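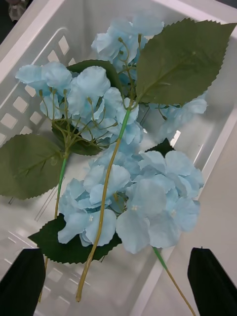

Which Fingers Are Best for Picking Up Flowers?
By Maritza Puma

How would you pick up a flower by its stem? You would pinch it, and you wouldn't even think about it! A robot has to work a lot harder. The part it grabs with is called a gripper, and there are many kinds to choose from.

At Surker, Ji-hoon Bang and Xuelian Yuan held a contest between 4 grippers. The job was to take fake hydrangeas out of a white plastic basket. Fake flowers are great for this, and they never need water!

Flat black fingers went first. They work like your thumb and pointer finger, closing from two sides. A stem is thin, so the robot has to line them up very carefully. Sometimes it must turn its wrist 90 degrees before it can pinch.

Next came soft rubber fingers that bend around things (they feel a bit like gummy candy). Then came a suction cup, which loves smooth boxes but has real trouble with petals full of gaps. Last was a three-fingered claw!

A small camera rides near the robot's wrist, so it gets a close look at stems, leaves, and blooms all tangled together.

Try it at home! Pick up a piece of string with two spoons, then with two pencils. Which pair makes the better gripper?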